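**Cladlow House Residents' Meeting**
Mon 17 October, Wei Room

The meeting opened with 11 members present. The minutes of the previous meeting were approved.

## 1. Bedding and linen

The meeting considered the bedroom on the Clostov side. Quilts are to remain folded below the window, and towels and garments are to be cleared from the bed before the spread is straightened.

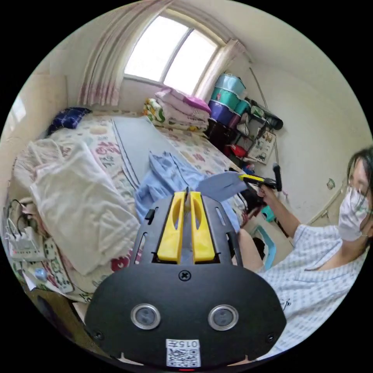

## 2. Storage

It was agreed that the stacked plastic containers would stay beside the rack. Labels will be ordered from Fodach. A limit of 800 was set for shelving at both houses.

Large cloths are to be held up by the edge and folded corner to corner. The written instructions will be amended accordingly.

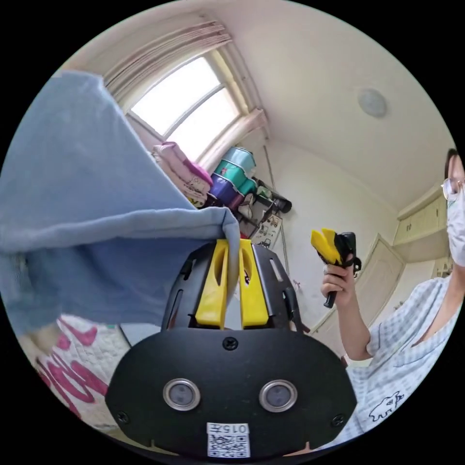

*Item 2: light blue cloth, bedroom with pink curtains.*

## 3. Next meeting

The linen list will be reviewed in December. The meeting closed at 21:00.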